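# Speaker notes - Planning picks in a cluttered metal bin

Session length: 25 minutes plus questions. Slide numbers are in brackets.

**[1] Opening**

Good morning, and thank you to the Flososthorpe program office for the invitation. This talk covers the software side of the Remari bin-picking work: how the planner chooses a grasp, how the controller carries it out, and what we log when the two disagree. Hardware questions are welcome at the end.

**[2] The problem as we first stated it**

Our October release treated a pick as one decision. Perception returned a list of grasps, the planner took the highest score, and the arm moved. Logs from over 3,000 attempts showed that the score was a poor guide near the walls. A grasp could be sound for the fingers and still leave no room for the wrist.

*Pause here. Ask who has seen the same thing in their own logs.*

**[3] What changed in the planner**

- Grasp candidates are now checked against the whole arm, including an allowance for the cables.
- The bin walls are modeled as sloping planes. The earlier box model was too generous at floor level.
- The planner keeps 5 candidates alive until the arm reaches its approach pose, then ranks them again with a fresh depth reading.

Explain the second ranking slowly. Reviewers have asked whether it costs cycle time. It does, and the Fesov report gives the measurements.

**[4] Perception**

Bare metal remains our hardest background. Reflections leave holes in the depth data, and thin parts fall into those holes. The Oyelaran module fills gaps only where 2 views agree. Everything else is marked unknown, and the planner treats unknown space as occupied. Stress this point - it accounts for most of the refusals people see when they first install the package.

**[5] Cell view**

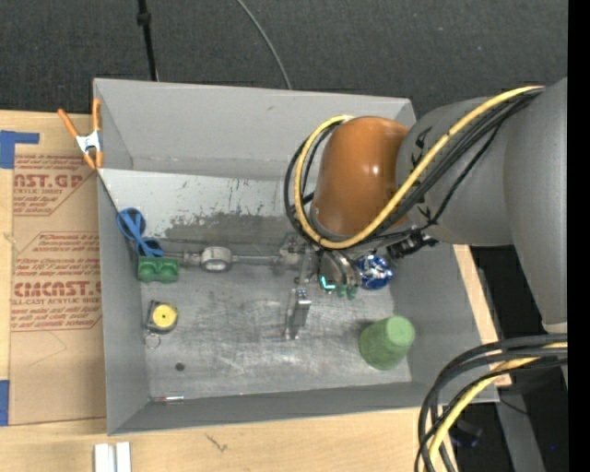
*Remari Software Group*

The gripper is down in the bin with the shiny blue round object just to its right, close to the wall. For the planner, the question is how much clearance remains on that side. Draw attention to the yellow and black cables looping past the orange joint cover, as they are what the cable allowance stands for.

Mention the pipe assembly along the back and the scissors in the corner as typical hard shapes: long, thin, and easily split into several false objects by the segmenter. The scratched floor is a fair test of the depth filter.

**[6] Replay tool**

Each attempt is saved with its candidate list, joint path, and contact signal. The regression set now holds 276 saved attempts, and every planner change is replayed against it before merging. If time is short, skip the live replay and show the saved log.

**[7] Open items**

Cable motion is still handled with a fixed margin. We would like to hear from groups that model it directly. Slides and the replay format will be shared through the program office after the session.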